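The Case for Patient Demonstration
Vurnach Institute, position statement
18 September 2018

Public discussion of household robots tends to favor software over teaching. The Institute takes a different view. A machine that must handle ordinary goods learns best from a person who guides it through the work, and that person's skill deserves proper pay and training.

Handling a plastic bottle, at the green table: 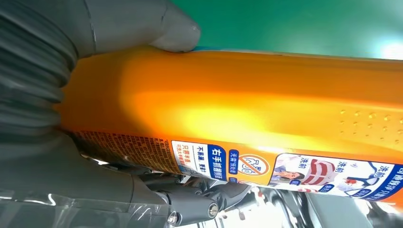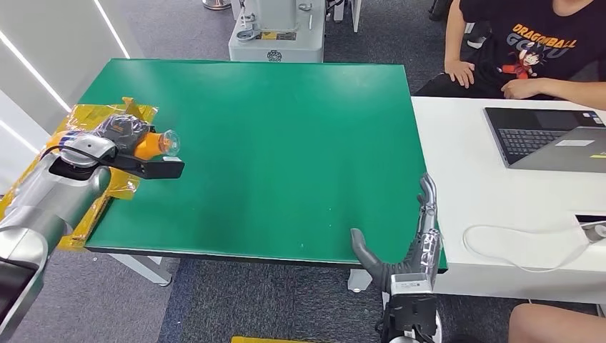
Our Rustura program recorded 2437 demonstrations last November. Operators worked in shifts of three hours, and new staff practiced for five days before any of their work was kept. We consider this a minimum. Hurried teaching gives a robot hurried habits, and they are costly to remove later.

We therefore ask funders to support operators on the same terms as engineers.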